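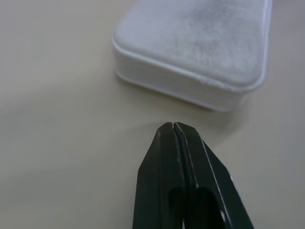

Review: the Clevmont House audio guide

Clevmont House introduced its self-guided audio tour in February, replacing the printed room cards that visitors had carried for many years. The handset was tested on behalf of our members over 2 visits, one in the morning and one in the mid-afternoon.

The tour runs for 76 minutes if every stop is played in full. Narration is by Barrett Holloway, whose delivery is clear and unhurried. The commentary on the Sorensen collection of silver and travelling clocks is the strongest portion, and draws on household account books not previously available to the public. The kitchen wing is treated more briefly than it deserves.

The handset, supplied by Kimport, is light and simple to operate. Stop numbers are entered on a keypad, and volume may be adjusted at any point. Members should note that the numbers posted in the upper gallery are small and set low on the wall. On the afternoon visit, 2 stops on the rear staircase did not play until the handset had been restarted at the desk.

Hire is charged separately from admission. A concession rate applies to seniors and students, and a shorter children's program of about 20 minutes is offered at no cost.

The guide is recommended for first-time visitors. Those with a particular interest in the gardens should book the outdoor walk, as the recording ends at the terrace door.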